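Workshop news - the PC bench

October already and the memory job is still going. For anyone who missed the last one, Birthe and Eamon are trying to get the arms to swap memory in old desktop towers, so we can get through the donated pile without everyone losing their fingernails. Tower goes on its side on the slotted table, printed plate next to it to hold the sticks.

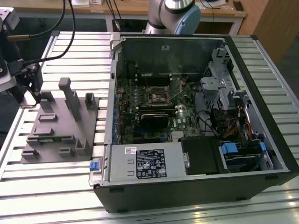
Plate is version 6 by the way. Kári redrew the slots after the last lot came out too tight, 90 minutes on the printer and then a bit of filing. Much better. Guðlaug wants the next one bolted down properly, tape is not a long term plan.

Speed still turned right down. Eamon had a go at 60 per cent and didnt like the noise, so back down it went - please leave the setting alone.
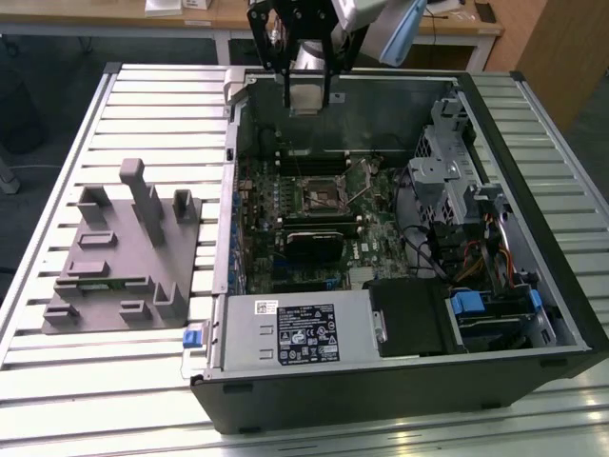 Still to sort: pressing the stick home evenly at both ends, and a better way of lining up the case so we dont have to re-teach every point when someone leans on it. If you have 2 decent toggle clamps going spare, see Birthe. Next session starts at 7pm, bring a mug as we are short agian.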